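From: Khadija El Ouafi
To: housekeeping-methods list
Date: Fri 15 May
Subject: Re: Bin liners and foil wrappers, bedroom turnover

Bülent Gökçe wrote:

> We are revising the room sheet for Hollska and I would like views on
> two items. First, whether the bedside bin should be emptied before or
> after the bed is stripped. The present sheet says before. Second,
> whether foil wrappers go in with general rubbish or get pulled out at
> the bedside. Handov pulls them out, Nseir does not, and the two sites
> report different times for the same room layout. Liners are the
> 3000 carton from Dilora at both.
>
> Please keep replies to bedrooms. Kitchens have their own thread.

Bülent,

On the first item, I would reverse the present order. The bin should stay in place, lined, until the bed and both nightstands have been checked. Most of what is missed on inspection is small paper: receipts, torn packaging, the backing card from toiletries. It sits on the lower shelf of the nightstand or on the carpet in front of it, and it tends to be found when someone crouches to tuck the duvet. If the bag is already tied, that piece of paper ends up in a pocket or in the next room's bin.

My proposed order:

1. Bin to the side of the bed, an arm's length from the nightstand.
2. Liner edge folded fully over the rim.
3. Clear the top of the bed. Phones and chargers go on the nightstand, never back on the bedding.
4. Nightstand top, then open shelf, then the carpet at its base.
5. Lift the duvet hem where it hangs to the floor and check behind it.
6. Tie and remove the bag. Reline.
7. Strip or make the bed.

Step 5 is the one left out most often. A white duvet hanging close to a dark base hides the strip of carpet beneath it, and the vacuum head pushes wrappers further under.
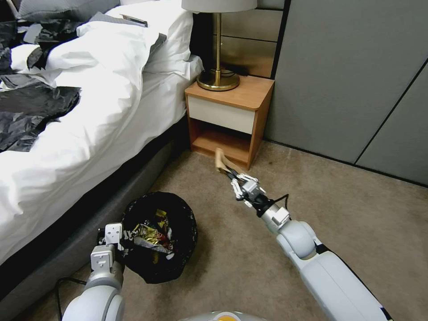

Kamala Unnithan: I agree with keeping the bin by the bed, but step 3 needs a line about loose liners. Staff peel several off the roll at once and drop them on the duvet, then tidy around them. A black bag on white bedding is easy to see, a phone underneath one is not. I would require one spare liner, placed in the bottom of the bin under the one in use, and none on the mattress at any time.

I accept that and have added it to my draft as 3a. A spare under the working liner also shortens step 6.

On the second item, I do not favour sorting foil at the bedside. Metallic confectionery wrappers are often plastic film with a thin metal coating, and whether a given collector accepts them is a local matter. The scrunch test is adequate: crush the wrapper in the fist and let go. If it springs open it is film and goes to general rubbish. If it holds its shape it is probably foil and can be set aside at the trolley, where there is light and a second bag. Running that test over a bin on the floor is slow and hard on the knees.

Dehua Jin kept a tally at Nseir over one week in November, covering 277 rooms. In 71 of them at least one item was found on the lower shelf or on the floor next to it after the room had been marked done. Dehua did not separate paper from other items, so please don't quote the figure as a paper count.

Two smaller points for the sheet:

- Specify liner size by rim circumference. The sheet gives litres, and a round bin with a wide mouth takes a different bag from a tall one of the same volume. If the edge won't fold over with a hand's width to spare, it will slip once the bin is half full.

- Crumpled card should be flattened before it goes in. It takes up far more room than its weight suggests and is the usual cause of a bag that looks full and isn't.

Ngọc Cù has the old sheet in editable form. If there are no objections I will send my version to Ngọc for layout.

Khadija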